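How to Clean a Wooden Hairbrush

A wooden brush can't be soaked the way a plastic one can. Water gets into the wood through the bristle holes, the finish lifts, and on cushioned brushes the pad starts to smell. The method below uses very little water.

What you need

A wide-tooth comb or a rat-tail comb
Small scissors
An old toothbrush
A shallow bowl
Mild shampoo
A clean towel

Step 1. Remove the hair

Slide the tail of the comb under the hair at the base of the bristles and lift. Work from the handle end toward the top. If the hair is matted, cut through it with the scissors in two or three places first, keeping the blades parallel to the rows. Pull the loose pieces out with your fingers.

Step 2. Mix the wash

Put a cup of lukewarm water in the bowl and stir in a few drops of shampoo. Skip dish soap on natural bristles, as it strips them and they turn brittle. Vinegar and baking soda are fine for plastic brushes but can dull a waxed or oiled handle.

Step 3. Scrub

Dip the toothbrush, shake off the extra water, and scrub between the rows. Hold the hairbrush with the bristles facing down so the water runs away from the pad. Gray lint usually collects around the outer row, so go over that part twice.

Step 4. Rinse and dry

Wet a corner of the towel with plain water and wipe the bristles until there are no suds. Wipe the handle and dry it right away. Lay the brush bristles down on the dry part of the towel and leave it for 18 hours. Don't use a hair dryer or set it on a radiator.

Storing the brush
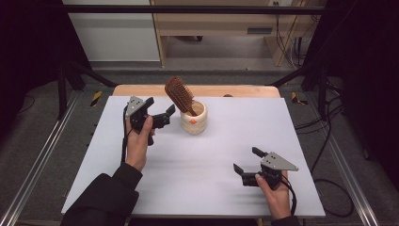

A paddle brush kept handle down in a ceramic cup.

Once the brush is fully dry, keep it somewhere with air around the bristles. A drawer is fine if it isn't in a damp bathroom. If you use a cup, pick a heavy one and wipe out the bottom now and then.

How often

Pull the hair out once a week. Wash every two to three weeks if you use hairspray or dry shampoo, and once a month if you don't.

Oiling the handle

If unvarnished wood looks pale or feels rough, rub in a drop of mineral oil with a cloth, wait 16 minutes, and buff off what's left. Keep the oil away from the pad.

Written by Frida Hedegaard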